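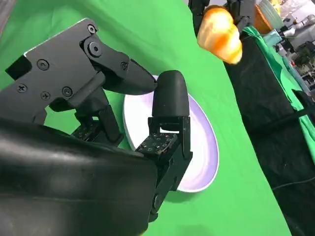

Baquet de karting Grisia 5, par Nurasden
Siège en fibre de verre pour châssis loisir et compétition
Référence 1444 — livré nu, visserie en option

Quand on débute en karting, on regarde d'abord le moteur. C'est bien normal : c'est lui qui fait du bruit, c'est lui qui coûte cher, et c'est de lui que tout le monde parle au bord de la piste. Puis on roule une saison, on rentre le dimanche avec les côtes en compote, et l'on commence à s'intéresser à cette coque un peu rustique dans laquelle on vient de passer la journée. Un kart n'a pas de suspension, et le siège fait donc partie du châssis au même titre que les tubes : il porte la masse la plus lourde de l'ensemble (vous, pardon de le rappeler) et il transmet les efforts d'un côté à l'autre à chaque virage. Un baquet trop large, trop dur ou mal placé peut gâcher le meilleur des réglages.

Le Grisia 5 est la cinquième version d'un siège que nous fabriquons depuis nos débuts. Ceux d'entre vous qui ont connu la première se souviennent sans doute de son dossier très droit, qui plaisait beaucoup aux grands gabarits et nettement moins aux autres. Nous l'avons incliné, puis redressé un peu, puis creusé à hauteur des omoplates, et nous en sommes arrivés à une forme dont nous sommes vraiment contents. Le bassin est tenu bas et serré, les flancs remontent jusque sous les côtes sans les pincer, et le bord avant est arrondi pour que les cuisses ne s'y cisaillent pas au freinage.

Une coque qui travaille avec le châssis

La stratification est faite à la main, dans un moule en deux parties. Nous utilisons un mat de verre de base, renforcé par du tissu aux quatre points de fixation et sous l'assise, là où le siège frotte parfois quand on monte un peu trop généreusement sur les vibreurs. Le reste de la coque garde une certaine souplesse, et nous y tenons beaucoup. Sur une piste froide ou peu gommée, un siège souple laisse le châssis se décharger plus doucement et rend le kart plus facile à lire. Sur une piste très accrocheuse, en plein été, certains pilotes préfèrent quelque chose de plus ferme, et c'est pour eux que nous proposons deux rigidités :

Souple : pour la location sportive, les catégories jeunes, les pistes à faible adhérence et tous ceux qui roulent par plaisir.
Medium : pour les catégories 125, les pneus tendres et les pilotes de plus de soixante-dix kilos.

Nous ne faisons plus de version rigide. Elle se vendait peu, elle fendait plus souvent que les autres au niveau des pattes arrière, et nous passions au téléphone des heures charmantes mais interminables à expliquer comment la réparer.

Choisir sa taille

C'est la question qui revient le plus souvent, et nous préférons y répondre longuement ici. La taille d'un baquet ne se déduit pas de celle du pantalon, ni de la marque du siège précédent : un T3 chez un fabricant peut très bien correspondre à un T4 chez un autre. Il faut mesurer la largeur du bassin, assis sur une surface dure, en combinaison et avec la protection de côtes si vous en portez une. Placez un gros livre contre chaque hanche, bien droit, et demandez à quelqu'un de relever la distance entre les deux.

T1 : bassin jusqu'à 29 cm
T2 : de 29 à 31 cm
T3 : de 31 à 33 cm
T4 : de 33 à 36 cm
T5 : de 36 à 39 cm

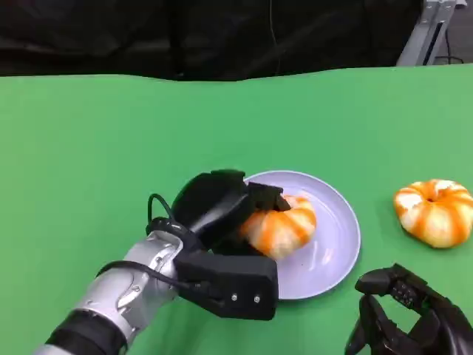

Entre deux tailles, prenez la plus grande et ajoutez de la mousse sur les flancs. L'inverse ne fonctionne jamais très bien. On se dit que le siège va se faire, qu'on perdra deux kilos avant avril, et l'on finit par rouler de travers avec une hanche appuyée sur le bord. Pour les enfants, la tentation est grande d'acheter deux tailles au-dessus afin que le siège dure. Une seule taille d'avance, bien calée, reste raisonnable. Au-delà, le pilote se retient au volant dans les virages, se fatigue vite et prend de mauvaises habitudes qu'il faudra ensuite corriger.

Le montage

Le Grisia 5 est livré sans perçage. Chaque châssis a ses cotes, et un siège percé d'avance serait faux pour presque tout le monde. Munissez-vous des cotes de votre constructeur, d'un mètre rigide, d'un feutre et d'un peu de patience — l'opération prend une bonne soirée la première fois.

Posez le châssis bien à plat sur son chariot ou sur deux tréteaux de même hauteur. Glissez sous le siège une cale de l'épaisseur indiquée par votre constructeur, de façon que l'assise affleure les tubes sans jamais descendre plus bas qu'eux. Réglez d'abord la distance entre l'arrière du dossier et l'axe arrière, puis celle qui sépare le bord avant du siège de la traverse. Asseyez-vous, mains au volant et pieds sur les pédales, avant de tracer quoi que ce soit. Les coudes doivent rester légèrement pliés et les genoux ne pas toucher la colonne.

Percez au diamètre 8, à petite vitesse et sans percussion, depuis l'intérieur de la coque. Un morceau de ruban adhésif sur le tracé évite que le gelcoat n'éclate. Intercalez toujours une rondelle large côté pilote, et une rondelle plastique entre la coque et la patte. Les supports du châssis ne doivent pas tirer sur le siège : s'il reste un jour, comblez-le avec des rondelles, et si la patte appuie, pliez-la doucement à la clé. Un siège monté en contrainte fendra, c'est une affaire de semaines. Serrez sans écraser la fibre, puis reprenez le serrage après la première séance.

Portez un masque, des lunettes et des manches longues pour le perçage comme pour le ponçage. La poussière de verre démange terriblement et elle n'a rien à faire dans les poumons.

Le lest

Les plombs se fixent sur la coque par des vis traversantes à tête large, avec un écrou frein et, selon le règlement de votre catégorie, une goupille. Commencez par les placer bas dans le dossier, puis déplacez-les un à un en notant ce que vous sentez. Deux vis par plomb au minimum. Si vous dépassez une dizaine de kilos, répartissez la charge entre l'assise et le dossier, et pensez à commander la coque en Medium même si vous êtes léger.

Garnitures et accessoires

Kit de mousses adhésives Flunero : deux flancs, un dos, une assise. Mousse à cellules fermées, découpable aux ciseaux, qui ne boit pas l'eau et se nettoie à l'éponge.
Housse Flunero intégrale : tissu antidérapant, posée et collée en atelier. À choisir au moment de la commande, car elle réduit la largeur utile de près d'un centimètre.
Visserie complète : vis à tête large, rondelles, écrous frein.
Kit de réparation : résine, durcisseur, carré de tissu de verre, gants et pinceau.

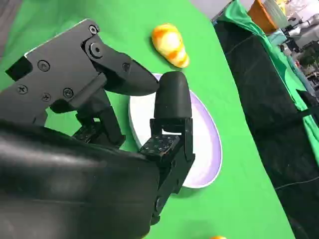

Habte nous a écrit après sa première saison en T3 souple : « Je pensais que mon mal de côtes venait de la piste. J'ai remonté le siège en suivant vos explications, avec les rondelles au bon endroit, et j'ai pu faire l'endurance de six heures sans demander à sortir plus tôt. Mon seul regret, c'est d'avoir pris la coque nue. La prochaine fois, je prendrai la housse, parce que les mousses, je les ai collées de travers. »

Nous avons eu d'autres retours du même genre au sujet des mousses, et nous joignons désormais au kit un petit gabarit en papier. Il suffit de le scotcher dans la coque et de coller à l'intérieur du tracé, sur une surface dégraissée à l'alcool et bien sèche.

Entretien

Un baquet ne demande pas grand-chose. Passez un chiffon humide après chaque sortie, et regardez de temps en temps le pourtour des fixations, surtout à l'arrière et du côté du moteur. De fines lignes dans le gelcoat sont sans gravité. En revanche, une fissure que l'on sent à l'ongle, ou une zone qui blanchit quand on appuie dessus, mérite une réparation avant de reprendre la piste. Poncez largement, stratifiez par l'extérieur et laissez durcir une nuit entière au-dessus de quinze degrés. Évitez l'essence et les nettoyants pour freins, qui attaquent la résine et décollent les mousses.

Prix et livraison

Grisia 5 coque nue, toutes tailles, Souple ou Medium : 89 euros
Supplément housse Flunero posée : 54 euros
Kit de mousses : 22 euros
Visserie complète : 14 euros
Kit de réparation : 19 euros

Les coques nues partent de l'atelier sous deux jours ouvrés. Comptez une dizaine de jours pour une version garnie, un peu plus au printemps, quand tout le monde ressort son kart en même temps et s'aperçoit que le siège a souffert. Les échanges de taille sont acceptés pendant un mois tant que la coque n'a pas été percée, et vous pouvez bien sûr vous asseoir dedans chez vous avant de vous décider, c'est même vivement conseillé. Gardez simplement le carton.

Pour les clubs et les pistes de location, nous établissons un tarif dégressif à partir de cinq sièges. Indiquez-nous la marque des châssis et les tailles souhaitées dans le formulaire de contact de Nurasden, et nous vous répondrons avec un devis et un délai.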